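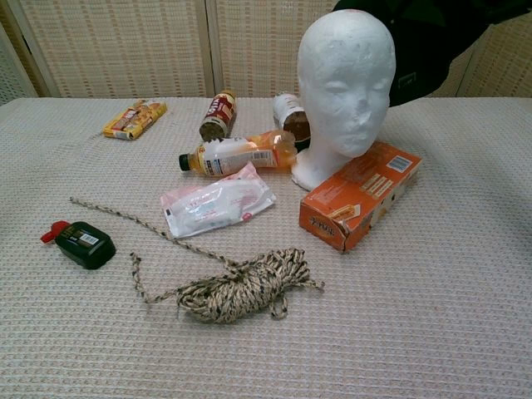
Skorkix: a two-arm tabletop rig, shed build

Skorkix is a pair of small arms I've been building at home since April. The aim is modest: pick up ordinary household things and put them somewhere else without dropping them. The arms come from the Folwood plans, with the shoulder brackets redrawn to suit the aluminium I had on hand. Motor control runs on a Stirkeo board, one per arm.

The work at hand

Bottles on their sides, a jar, a snack bar, a pouch, a cardboard box and a coil of rope, with a foam head at the back. The waffle-weave cloth gives a bit of grip under the bottles. Folding divider behind.

The rope is the hard one. The planner wants a single grasp point and a loose heap doesn't offer one, so for now it goes for a free end and lifts slowly. Pouches are next worst - they crinkle and change shape as the fingers close. Boxes are easy if the wrist lines up with the short side.

Build notes

Each arm has 7 joints plus the gripper. I started with printed gears in the elbows and they wore out, so those are now metal. The fingertips are silicone, cast in a mould from the Bartoš pattern and trimmed with a knife.

The log stands at 728 attempts. I reset the count whenever the fingertips change, and the last batch of 100 was all on the current pair. Most of the failures were slips on round things, and a few were the left arm stopping short when its cable snagged. The cable now runs through a spring at the shoulder.

Still to do: a proper emergency stop within reach of the chair, a quieter power supply, and 8 new bolts for the base plate, which are on order in the right colour this time.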